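Keeping doll wigs and tiny clothes in good nick

I've had fashion dolls on my shelves for 14 years now and most of what I know came from wrecking things. My first proper one was a Rivera with a waist-length mohair wig, and I washed it like my own hair. Big mistake! It felted into something like a dishcloth and I wore the guilt for months.

So, wigs first. Take the wig off the head (always, even if you're in a hurry) and sit it in a bowl of cool water with a drop of baby shampoo. Don't rub. Push it up and down gently, rinse, then press it in an old towel and leave it over an upturned glass in the shade. Comb from the ends up once it's fully dry – a wide metal comb is best, the plastic ones make static.

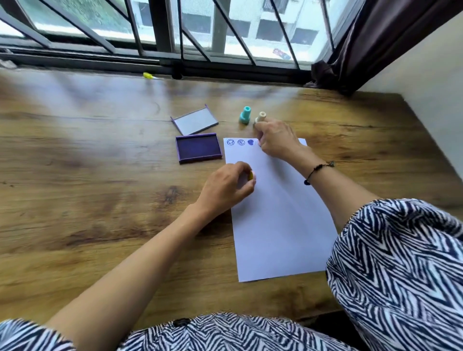 Poul Ásgeirsdóttir wrote in to say that synthetic wigs are another story, and that a capful of fabric softener in the rinse water brought her old Sono back from the dead. I tried it on a frizzy bob in October and she's right, it came up lovely and silky.

Now the clothes. Dark fabric is what causes the grief, especially black velvet and cheap navy denim, which will stain vinyl legs if you leave them dressed over summer. I soak anything dark in cold water with a splash of white vinegar for 60 minutes, then wipe it with a damp white cloth to see if colour is still coming off. If it is, back in it goes. I also put a layer of cling wrap under tights on my favourites – not glamorous, but it's under the skirt.

Snaps and hooks rust, so dry them straight away with a hair dryer on cool.
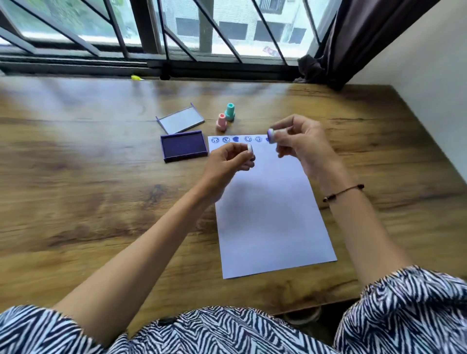
Can you iron pleats that small? Use a hair straightener on its lowest setting, with a bit of baking paper folded over the fabric, and do one pleat at a time.

Shoes I keep in a bead box with the pairs tied together with cotton thread. Don't use rubber bands, they go sticky and mark the soles.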